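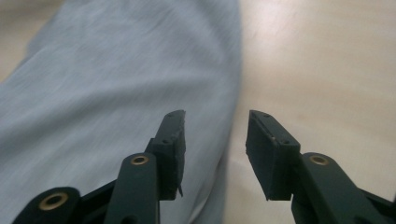
Light gray-blue cloth on a wooden tabletop.

Tour Operations, Unit 6
Planning and Pricing a Small-Group Day Tour
Instructor: Behrouz Nouri

These notes go with the lecture on day tours. Read them before the Tuesday session and bring your own draft route. We will use the Vostata walk as the working case all the way through, so keep the route sheet handy.

1. What counts as a day tour

For this course, a day tour starts and ends at the same place, has a guide, and includes no overnight stay. It may include transport, a meal, entry fees or an activity. A transfer from the airport is not a day tour, even if the driver talks about the sights on the way.

Small group means 16 guests or fewer. The limit comes from the vehicle in our case, but there are other limits you should check. A footpath may be too narrow for people to stand and listen. A family restaurant may have one long table and no second seating. Write down the smallest limit you find and plan to that number.

2. The working case

The tour leaves from the town of Cekov in the morning, drives 37 kilometers to the lake village of Vostata, and includes a guided walk, lunch, and a boat crossing with a local company called Navow. The bus drives to the far shore while the group is on the water and picks everyone up there. Guests are back in Cekov before dinner.

Order of the day:

Meet at the old bus station in Cekov
Drive to Vostata, with a restroom stop halfway
Village walk, including the mill and the upper church
Lunch at Negri, on the square
Free time
Boat crossing
Drive back to Cekov

The weak point is the boat. Everything else can slide by half an hour without much harm, but Navow runs on a timetable and shares its dock with other operators. If lunch runs long, free time gets shorter. That has to be decided in advance and the guide has to know it. Do not leave it for the guide to work out in the restaurant.

3. Building the timetable

Start with the fixed points and work outward. A fixed point is anything you can't move: a boat departure, a museum closing time, a booked table. Put those on the page first. Then add travel times, then stops, then free time.

Drive the route yourself at the hour the tour will drive it. Map times are for one car with no passengers. A bus has to park, open its doors, and let people down one at a time. Loading a full group again after a stop takes longer than unloading it, and the first stop of the day is the slowest.

Walking times need the same care. Walk the route at a relaxed pace and then add the time the guide will spend talking. Most student drafts leave out the talking. In Vostata the climb to the upper church is short but steep, and the group will spread out. Plan one place on the way up where the guide can stop and let everyone catch up — the bench by the fountain works, the bend above it does not, as cars come through there.

4. Fixed and variable costs

Fixed costs are the same whether you take two guests or a full group. Variable costs rise with each guest.

Fixed in the working case: bus and driver, fuel, guide fee, parking, permit share.
Variable in the working case: lunch, boat ticket, church entry, card fees on the booking.

In the exercise the fixed costs come to 800 for one departure, in local currency. With every seat sold, that is 50 per guest before any variable costs. With eight guests it is 100. Many new operators set the price from the first number and then lose money for a whole season because the bus is rarely full.

Price from a group size you expect to reach on an ordinary day, not your best day. If you have no sales history, use half the seats. When you do have figures, look at them month by month. A tour that fills in July may run nearly empty in spring.

Remember commission. If a hotel desk sells the seat, part of the price stays with the hotel. Work out your margin on the amount you receive, and check it separately for each sales channel.

5. Minimum numbers and cancellation

Set a minimum number for the tour to run, and state it in the booking terms. For the exercise, use 6. Decide when you will check the number and how you will tell guests if the tour is off. The evening before is too late for people who planned their week around it.

Offer guests a choice of another date or their money back. Write both into the message so they can answer with one word. Keep the message short and put the fact of the cancellation in the first line.

Weather is a separate case. Navow decides whether its boat sails, and it may not decide until the same morning. You need a version of the day without the crossing, with the refund for the boat ticket already worked out. The guide should carry this on paper.

6. Supplier agreements

Barnabás Hajdu will cover contracts in detail in the next unit. For now, get these points in writing from every supplier:

The price, and the date until which it holds
How many days ahead you must confirm numbers
What you pay if numbers drop after that
Who to call on the day, with a phone number that is answered
Whether the guide and driver eat free

The last point looks minor. It causes more arguments than the others, mostly at lunch and in front of guests.

Ask for proof of insurance from transport and boat suppliers and note when it expires. Keep copies where the office can find them without you.

7. What the guest needs to know before booking

State the walking distance, the type of ground, and whether there are steps. State what the meal includes and whether drinks are extra. Give the meeting place with a landmark, since "the bus station" is no help in Cekov, where there are two of them. Say what happens if a guest is late.

Avoid words like "easy" on their own. A flat path of one hour is clear to everyone.

For Tuesday

Bring a one-page timetable with the fixed points marked.
Bring a cost sheet with the price per guest at the minimum, at half full, and at full.
Write the cancellation message for a tour that has not reached its minimum.
Be ready to explain which supplier you would call first if the bus broke down in Vostata.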